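Preguntas frecuentes: prueba de pinzas, Skedari frente a Drultano

Usamos cookies propias y de terceros para medir visitas. Aceptar todas · Rechazar · Configurar

Respuestas rápidas a lo que más nos preguntáis sobre la comparativa de pinzas de mano. Se actualiza cuando hay rato.
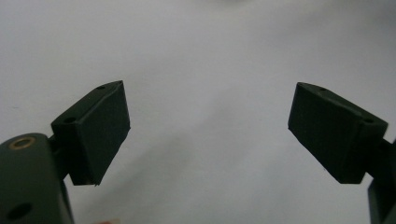

Ultan Ó Conaill escribe que antes de hablar de precios habría que aclarar si las yemas se comparan con el mismo recubrimiento, porque con goma nueva en una y gastada en la otra los resultados no valen nada. Tiene razón. Las dos pinzas se prueban con yemas nuevas y se cambian a la vez.

¿Qué pinzas habéis comparado?
2. La Skedari de mano y la Drultano de mano. La Ullau llegó tarde y sin tornillería, queda para otra tanda.

¿Por qué de mano y no montadas en el brazo?
Más rápido. Abres, cierras, cambias yemas, repites. El brazo viene despues, cuando ya sabemos qué yema merece la pena. Montar y calibrar en el brazo se come media mañana.

¿Cuántos agarres por pinza?
900. Repartidos en 20 objetos, 45 por objeto. Había un objeto 21, una bolsa de arroz, pero se rompió y lo quitamos de las dos series.

¿Qué cuenta como fallo?
Que se caiga, que gire más de un cuarto de vuelta o que haya que recolocar con la otra mano. Que resbale un poco y se quede: válido, pero se anota aparte.

¿Cuál agarra mejor?
Depende, lo sentimos. Piezas rígidas con caras planas: Skedari. Cosas blandas, tela, bolsas: Drultano, y con diferencia. En cilindros finos empate técnico, las dos flojas.

¿Y abriendo del todo?
La Drultano tiene más recorrido pero al final se pone blanda, cuesta parar en un punto concreto. La Skedari abre menos y se nota más firme. Para cajas grandes acabamos usando la Drultano igualmente.

¿Sirve la inclinación de las yemas que viene de fábrica?
Para empezar, sí. Para monedas y tarjetas, no: cierra antes arriba que abajo o al revés, según pinza. Estíbaliz Campos lima el apoyo del soporte y lo deja bien. Nosotros metimos una arandela. Cualquiera de las dos cosas anula la garantía, avisados quedáis.

¿Qué cámara lleváis?
Ní Chonaill, la pequeña, gran angular. Fijada a la pinza, enfocada al punto de cierre. Exposición bloqueada antes de cada serie. Si la dejas en automático cada cambio de fondo te mueve el brillo y luego no hay quien compare los vídeos.

¿Por qué fondo claro?
Dedos oscuros sobre mesa oscura: no se distingue el borde de la yema. Con fondo claro y luz suave desde arriba, se ve. Las sombras molestan un poco pero se puede trabajar con ellas. Con fondo gris medio también tira.

¿El controlador es el mismo para las dos?
En mano no hay controlador, es gatillo. En el brazo sí, mismo controlador y misma fuerza máxima. La Drultano pide un firmware mas nuevo, actualizad antes o da error de enlace al arrancar.

Se me aflojan los tornillos de la yema. ¿Normal?
Sí, pasa en las dos. Fijador medio, una gota, y dejar secar toda la noche. Sin fijador hay que reapretar cada serie. Xuân Đồng probó con cinta de teflón y dice que aguanta, no lo hemos comprobado.

¿Pasáis los datos?
Las tablas sí, a quien las pida por el formulario. Los vídeos de momento no, falta revisarlos. Calculamos tenerlos en julio.

¿Puedo mandar mi pinza para que la probéis?
Podéis. Con yemas de repuesto, dos juegos mínimo, y los planos del soporte si los hay. Portes a cargo de quien envía. Preguntad antes por Olga Cantero, lleva ella la cola de pruebas y ahora va cargada.

¿Vais a probar la de tres dedos?
Está en la lista. Detrás de la Ullau.

Suscríbete al boletín y te avisamos cuando salga la siguiente comparativa. Puedes darte de baja en cualquier momento.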